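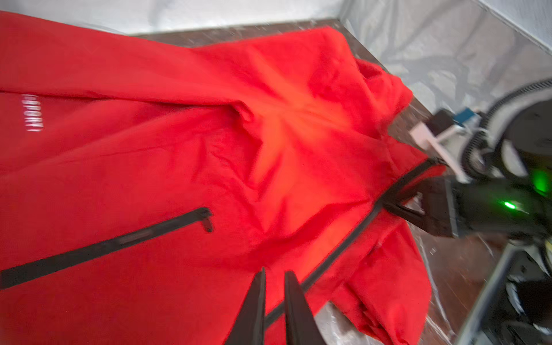 Red hooded jacket with black zipper, on a dark brown table

Ticket 1868 — Livestream audio drops out, giving page times out
Site: Stitinton Community Church
Opened by: Wanda Lindqvist
Assigned to: Masaru Oda
Priority: High
Status: Closed

Wanda Lindqvist, 8:52 am
Sound on the stream cuts out for a few seconds at a time and then comes back. Picture stays up. It started in the first service, during the second hymn. Also, the online giving page will not load on the lobby tablet. Other phones on the guest wifi are slow too. Sound in the room is fine.

Masaru Oda, 9:10 am
Thanks. Is the streaming computer on a cable or on wifi? Please also send the upload speed from the status page in Florkau.

Wanda Lindqvist, 9:24 am
Cable, the gray one that goes to the wall by the sound desk. Status page says upload 2 Mbps. I don't know what it normally is.

Masaru Oda, 9:31 am
Your line normally shows 65. For the next service, set the stream quality to Low in Florkau under Output. Leave the audio bitrate where it is. Turn the guest wifi off if you can do without it.

Wanda Lindqvist, 12:20 pm
Set to Low. Guest wifi off. Two short drops in the whole service, much better than before. Giving page loaded on the tablet once I moved it to the staff wifi.

Masaru Oda, 1:45 pm
Looked at the router log remotely. One device on the office network was sending data all morning. Its name is MEDIA-OLD. Does anyone know what that is?

Karim Ezzat, 2:30 pm
That is the old media computer in the back office. We moved the sermon archive off it in July and I thought it was shut down. I will look.

Karim Ezzat, 3:05 pm
It was on. The Morkik backup was still set to run and was uploading the full archive again from the start. It had 337 files left in the queue. I paused the job and left the computer on in case you need the log.

Masaru Oda, 3:20 pm
Got the log, thanks. Upload is back to 65 with the job paused. The backup lost its record of what it had already sent when the archive folder was renamed, so it treated every file as new.

Steps taken:
1. Canceled the queue on MEDIA-OLD and removed the job.
2. Set up the backup on the new media computer, pointed at the current archive folder. Runs at 1:00 am only.
3. Put an upload limit on the office network in the router.
4. Gave the streaming computer first priority.

Please put the stream quality back to High and run a private test for 20 minutes or longer.

Wanda Lindqvist, 5:40 pm
Ran it with Brahim Ezzat listening from home on headphones. No drops. Guest wifi was on. Giving page opens on the tablet again on either network.

Masaru Oda
Closing. If the drops come back, reply here and include the upload number — it saves a step. Karim, MEDIA-OLD can be unplugged.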